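Kenberg countertop dish rack, three months in

I bought the Kenberg in January to replace a cheap rack that had rusted through at the feet. It cost $57 with shipping. We have no dishwasher and there are four of us, so it gets filled twice a day.

Assembly took a few minutes and needed no tools. The cutlery cup clips on either end. Dinner plates stand up straight, but shallow bowls lean into each other and the bottom one never drains well. I put them on the top tier now.

The drip tray is the weak part. The spout is short, and unless it sits right over the sink edge the water runs back under the tray. I folded a dishcloth under the rear feet and that mostly fixed it. Haugland makes a similar rack with a longer spout, but it was too deep for our counter.

No rust so far. The rubber feet come off when you slide the rack, so lift it. Four stars out of five. 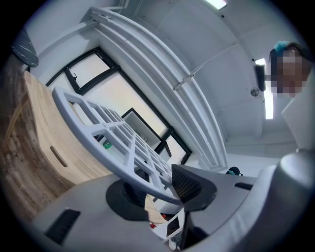
Update, April 2024: one foot went missing and Kenberg mailed me a set of four at no charge. Rating stays the same.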